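A December visit to the Curnum workshop in Rarnholm
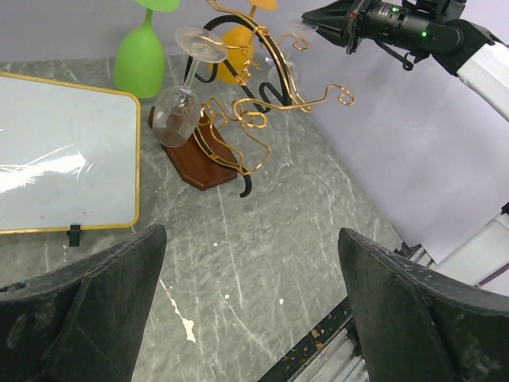
I went to Rarnholm to learn how a small team writes safety rules for robots that work with breakable things. Lovely Fajardo, who met us at the door, gave each visitor a printed page with 12 rules and asked us to read it before we entered. Rule 4 is about glass. Every glass must have a known place before the arms get power, and the operator has to say it aloud. At this station it was a long list: the green and the orange glass upside down on the table, the clear ones hanging in the rack with the gold scrollwork. I found it slow at first, but after a while I liked it.

Mohcine Abdel Hamid explained the rule for two arms. Only one arm may enter the space of the rack, and the other must wait until the operator confirms. Visitors stay behind the yellow line – also when the arms stand still. Up to two persons can be inside the line, and both carry a stop button.

I asked what they do when a glass breaks. Power off first, then gloves, then a note in the logbook, even for a small chip. Lovely showed me the logbook from Belmonte, their older site, and the handwriting was much worse than mine.

We finished at four with coffee in the corridor.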